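4.2 Changes in the daily work of the sorting staff

Before the automation, returned goods at the Jallach site were sorted fully by hand. One worker opened the carton, looked at each item, and decided if it should go to recycling, to resale or to waste. After the installation of the Skallero line, the machine takes the easy items, and the staff handle what the machine refuses. In the period of our study it refused 1,985 items. Most of them were soft packages, bottles without a readable label and cables.

This has changed the work in two ways. First, the staff now spend less time walking and lifting. Second, the work became more difficult per item, as the easy cases are gone. Several workers told us that they miss the simple cartons, which gave them a short rest for the head. Réjean Marchand, the shift leader, described it in the interview like this: "Before, I had 20 easy ones and then a hard one. Now I have only the hard ones."

A new task was also added. Workers prepare mixed sets of objects on a table, so that the grasping of difficult items can be improved. The task takes more than 10 minutes per set and was at first not part of any job description. After May it was written into the shift plan, and the staff received a short training for it. We consider this step important – without it, the additional work stays invisible to the management.

Figure 3 shows a table with such objects, among them a clear plastic bottle, a white paper cup lying on its side, and a coiled cable on top of a plastic package. A person holds a small handheld device with its tip toward the bottle.
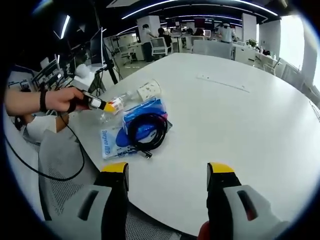
Figure 3. Mixed objects on the table during the work with difficult items.

4.3 Training and pay

The training was given by the supplier Zetine in small groups. Participants were paid their normal wage for these hours, but the new task did not lead to a higher pay grade.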